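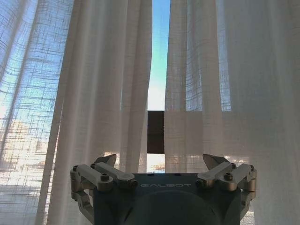 Curtain tips from a robot test: what we learned about opening and closing drapes by machine

Most advice on automating curtains starts with a motor on the rail. At Olcombe we spent the early part of the year on the other way of doing it, where a two-armed robot takes hold of the cloth and pulls. The write-up is by Leidy Apaza and Doğukan Duman. These are the parts that apply to an ordinary window.

Grip low on the fold
Pinch one vertical fold between the fingertips and close slowly. A flat stretch of cloth slides out. In our log of 390 pulls, 269 ended with the panel fully to the side, and most of the misses began with a grip on flat fabric.

Find the edge first
Sheer fabric is hard for a camera in daylight. Light comes through the weave and the outline of the panel gets lost against it. Liliana Fabbri's fix was to look for the gap between two panels and work outward from there. It costs 4 extra seconds per pull and we kept it. 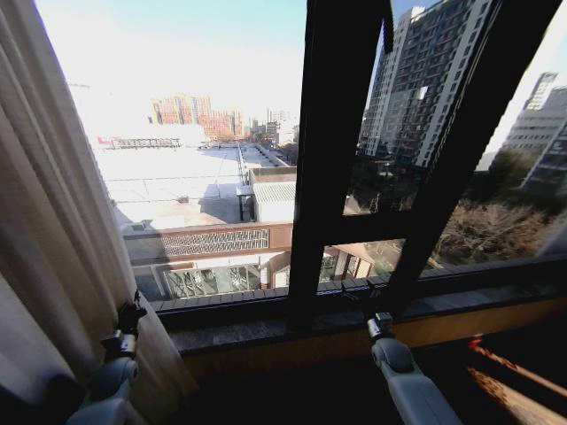

Curtains and windows should be planned as one job. The order we settled on is cloth first, sash second, and the same order is good practice if you do it by hand. One arm stays on the curtain near the window frame while the other works down by the sill. With a casement sash standing at an angle like this one, cloth that is let go too early can blow into the opening or catch on a corner of the frame. Hold it until the sash is where you want it.

Keep the pull level
Pull along the rail, at one height. A downward pull loads the hooks, and on a light rail they jam. If the panel stops, go back 5 centimeters and try again before using more force.

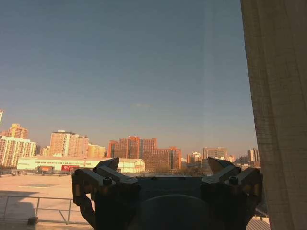

If it stops a second time, let go and look at the rail. We found bent hooks twice and a missing end stop once.

Watch the sun
Gülizar Dursun repeated the runs at different hours. Low sun straight into the lens gave the worst results. Setting the exposure for the cloth and letting the view outside wash out helped more than any change to the software.

Still to do: heavy lined drapes, and tiebacks. Those runs are planned for April.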